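本网站使用 Cookie 以改善浏览体验。继续浏览即表示您同意我们的 Cookie 政策。[接受] [管理设置]

最后更新:三月

1/
去年冬天开始,我家卧室夜里有嗡嗡声。前后折腾到今年开春才算弄清楚。中间有好几位网友私信问过进展,我一直没写完整,今天把过程整理成一串,按时间顺序来,技术的部分我不是专业的,说错了欢迎指出。

2/
先说房子。我租在Gidey,一栋住宅楼,租约还没到期。卧室不临街,当初就是图这个。搬进来的头几个月很安静,白天能听见楼下关门,夜里基本没有动静。所以声音出现的时候我很确定是新来的,以前没有。

3/
第一次注意到是一月,凌晨三点醒的。声音很低,不刺耳,像有辆大车停在楼下没熄火。我开窗往下看,没有车。奇怪的是开窗以后声音反而小了,关上窗又回来。当时没多想,以为是没睡醒,去喝了口水又躺下了。

4/
第二天晚上又有。第三天没有。第四天又有。这种断断续续最磨人,因为没声音的那天你会觉得问题解决了,睡前心情很好,然后后半夜又被弄醒。这样过了两个星期,我白天开会开始走神,还把一封邮件发错了人。

5/
我先查自己家。晚上把冰箱拔了,路由器拔了,充电器全拔了,最后干脆拉了总闸,摸黑坐在床边听。声音还在。这一步建议所有遇到类似情况的人先做,很多所谓邻居的噪音最后查出来是自家冰箱压缩机或者老化的变压器。拉闸之前记得把电脑里的东西存好,我没存。

6/
顺便说冰箱。拔掉之后第二天早上忘了插回去,冷冻层的饺子全粘在一起了。后来煮成了一锅面片汤,味道还可以。

7/
排除自己家以后,我开始记录。没什么讲究,就是床头放个本子,听到了写时间,停了写时间,旁边写当天冷不冷、有没有刮风。不要用形容词,不要写“很吵”“受不了”,后面拿给别人看的时候这些没有用。写“2点40开始,3点05停”就够了。

8/
记录的另一个好处是能看出规律。记到后来我发现,声音出现的夜里气温都偏低,而且经常是开一阵停一阵,间隔还挺均匀。刮大风的那几天反而没有特别严重,所以可以先把屋顶上松动的铁皮之类的排掉。这种有节奏的启停,一般就是机器了。

9/
然后是手机测分贝的软件。我装了三个,同一时间同一位置,读数各不相同。手机麦克风本来是给人说话用的,低频部分收得很差,嗡嗡声恰好就在它不擅长的那一段。软件可以拿来比较同一台手机在开和关时的差别,绝对数值不要当真,更不要拿着截图去投诉,人家一句话就能把你顶回来。

10/
接着是找方向。低频声音很难靠耳朵判断从哪边来,你会觉得整个房间都在响。我试了把耳朵贴在墙上、地上、门框上、暖气管上。贴到暖气管的时候声音明显变清楚,贴外墙几乎听不到。这是我第一次意识到它可能是顺着管道传过来的,空气里听到的只是最后一段。

11/
这里插一个概念,后面会反复用到。声音传到你家有两条路,一条走空气,比如邻居放音乐,从窗缝门缝进来;一条走结构,比如机器的震动传给管道,管道传给楼板,楼板带着墙一起动,墙再把声音发到房间里。两条路的治法完全不同。

12/
走空气的,密封条、厚窗、堵缝有用。走结构的,这些统统没用,窗户封得越严,外面的环境声越小,屋里的嗡嗡声反而越突出。这也解释了为什么我第一天夜里开窗会觉得好一点:街上的声音进来,把它盖住了一部分。

13/
可惜我当时不懂,钱已经花了。按时间顺序列一下我买过的没用的东西:门底密封条,窗户密封条,一块号称隔音的窗帘,还有一箱贴墙的吸音棉。窗帘倒是遮光不错,留下了。吸音棉贴了一面墙,味道大,第二天全撕了,胶印到现在还有一点。

14/
吸音棉多说两句,因为问的人最多。薄的泡沫棉吸的是中高频,作用是减少房间里的回声。房间空、大面积白墙上什么都不挂的时候,说话会有点飘,贴一些软的东西确实能改善。但是它不隔声,对低频更是几乎不起作用。想减回声,挂布、铺地毯、放书架都行,没必要买一箱海绵。
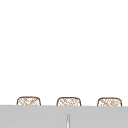
15/
下一步是问邻居。我本来很不愿意做这件事,怕被当成神经过敏的人。后来写了张纸条贴在电梯里,内容很短:夜里两点到五点之间,有没有人听到低沉的嗡嗡声,时断时续,听到的请在下面写楼层。没有写任何猜测,也没有点名。

16/
纸条贴了两天,下面多了好几行字。有人写听不到,有人写听到了但是以为是自己耳鸣。写听到的几户都在我这一侧,另一侧的都说没有。看到那几行字的时候我松了一大口气。之前我真的去看过耳科,听力检查一切正常,医生让我少喝咖啡。

17/
耳鸣的事也说一下。如果你换个地方住一晚,声音还跟着你,那应该先去看医生。我去朋友Olaia Moya家睡过一晚,沙发很硬,但是一觉睡到天亮。这个测试不花钱,而且结论很清楚,比自己躺在床上猜强得多。

18/
楼上的Kalkidan Mersha看到纸条后来敲门。她家也有,而且比我早发现。她的本子记得比我还细,连洗衣房几点关门都写了。我们把两份记录对了一遍,开始和停止的时间能对上。两户各自独立做的记录,后来成了最有分量的一份材料。

19/
联系物业。我们楼归Zeduver管。第一次我打的电话,对方很客气,说会安排人来看。人是白天来的,在卧室站了一会儿,说没听到。我说夜里才有。他说夜里不上班。这一轮就这样结束了,工单上写的是“现场未发现异常”。

20/
教训:电话没有痕迹,要写邮件。第二次我和Kalkidan一起写,邮件里放了这些:两户的时间记录,纸条上各家的楼层,排除自家电器的过程,贴近暖气管声音变清楚这一点,还有一个具体的请求,就是请他们在夜里安排一次设备逐台停机的测试。

21/
具体的请求很重要。“请解决噪音问题”对方不知道怎么办,也没法派活。“请在夜里把地下室的循环泵停十分钟”,这句话可以直接转给工程部。我原来的草稿写了两页,抱怨占了大半,Kalkidan把抱怨全删了,只剩半页。发出去的是那半页。

22/
邮件过了一个多星期才有回音,换了一位负责人,Subbarao Nair。他看完记录打电话来问了几个问题,问得很细:声音启停的时候暖气片烫不烫,热水龙头打开有没有变化,周末和平时有没有区别。我答不上来的就回去补记。暖气片那条补记以后发现,声音响起来后不久暖气片就会变热。

23/
于是范围缩小到供暖。地下室有一台循环泵,Wellik的,入冬前刚换过。这就和“搬进来头几个月没有”对上了。当然对上不等于证明,同一时间段里楼里还换过电梯的门机,隔壁楼也在装修,所以还是要做停机测试。

24/
测试请了一家叫Fultow的检测公司,费用物业出的。来的人叫Feven Ambaye,夜里到的,带了正经的声级计和一个贴在管子上的测振探头。她要求我们把卧室里会响的东西都关掉,人也出去,门关上,仪器自己在里面测。我和Kalkidan坐在楼梯上等,声控灯一直灭,隔一会儿就得跺一下脚。

25/
结果:泵运行时卧室36分贝,停泵后30分贝。看数字差得不多,白天根本不会注意到。但Feven说这个总的读数对低频打了折扣,要看分频段的图。图上有一个很尖的峰,泵一停,峰就没了,重新开,峰又出来。来回做了三遍,都一样。

26/
那天夜里站在楼道里看那张图,我有点想哭。主要是困。另外就是这个东西总算有了形状,可以指给别人看。之前跟人描述的时候,对方常常说“我怎么没听见”,我也没有办法反驳。

27/
原因说起来也不复杂。新泵比旧泵功率大,底座直接用螺栓固定在地面上,没有减震垫。出口那段管道也是硬连接,管卡把管子死死箍在墙上,震动就沿着立管一路上来。我和Kalkidan的卧室都挨着那根立管,另一侧的住户离得远,所以没感觉。

28/
解决办法分几步做的。先把泵的夜间转速调低,这个当天就能调,声音小了一些,但是还在。后来换了带橡胶垫的底座,进出口各加一段软接头,最后把贴墙的管卡换成里面带胶圈的。换管卡那天停了一下午暖气,楼里群里骂声一片,我没敢说话。

29/
管卡是效果最明显的。之前谁也没太当回事,师傅原本打算只做底座和软接头,是Feven在报告里单独提了一句,说立管穿楼板的位置和管卡都应该检查。结果一打开,有一处管子直接顶着混凝土,中间什么都没垫。处理完那一处,当晚我就没再醒。

30/
之后又记了19个晚上,本子上基本是空的,只有一次写了“四点多,垃圾车”。然后我就不记了。本子还剩大半本,现在用来写买菜单子。

31/
回答几个私信里反复问的。

问能不能直接报警或者向主管部门投诉。各地规定不一样,我没走到那一步,不敢乱说。只说一点,多数地方要求有正式的检测,而且很多标准对结构传声和低频有单独的规定,查的时候别只看那个总的分贝数。

32/
问耳塞有没有用。对我没什么用。耳塞挡住的多半是高一点的声音,嗡嗡声有一部分是顺着床和枕头传上来的,塞上以后反而听得更专心。有用的是放一点稳定的背景声,风扇就行,音量开到刚好盖住,别开太大。床脚离墙挪开一点,对我也有些帮助,不过没有好到能一觉睡到天亮。

33/
问要不要自己花钱请检测。我的建议是先不要。先做拉闸、换地方住、做记录、问邻居,这几样都不花钱。记录攒够了再去找物业,请他们安排停机测试,同时谈费用谁出。一上来就自己付钱测,很可能测的那天正好不响,钱就白花了。

34/
问和邻居关系会不会搞僵。我觉得取决于第一句话怎么说。如果当初我怀疑是楼上,直接上去敲门质问,那就得罪了后来帮我最多的人。说实话刚开始那几天我确实怀疑过楼上的洗衣机,还好没去。

35/
也有人说搬走不就行了。考虑过,还去看过一套。那套的中介Bereket Tesfamariam人不错,听说我的情况以后,主动让我晚上再去一次,在卧室里安静坐着听。那套很安静,可是房租贵不少,上班还要倒两趟车,最后没定。不过晚上再看一次房这个习惯我打算留着。

36/
补充一条看房时可以留意的:卧室哪面墙后面有管井,电梯井在哪边,楼上楼下有没有设备间,地下室的泵房在谁家正下方。问中介未必知道,问门房或者住了很久的住户比较准。看的时候手摸一下暖气管和管井那面墙,有没有持续的麻麻的震动。

37/
更新:有人问夏天空调季会不会又有。屋顶的机组离我家远,目前没有感觉。Kalkidan家近一些,她说她已经买好新本子了。

38/
再更新:Subbarao回邮件说,同一批换的泵别的楼里也有,他们在挨个查底座和管卡。如果你也住在Zeduver管的楼里,夜里听到类似的声音,写邮件的时候可以提一下立管的管卡,省得从头解释。

39/
想要记录表格的,我就画了四栏:开始,停止,天气,暖气片热不热。自己拿尺子画就行,没有电子版。

订阅我们的电子报,每周精选内容直送您的邮箱。您可以随时取消订阅。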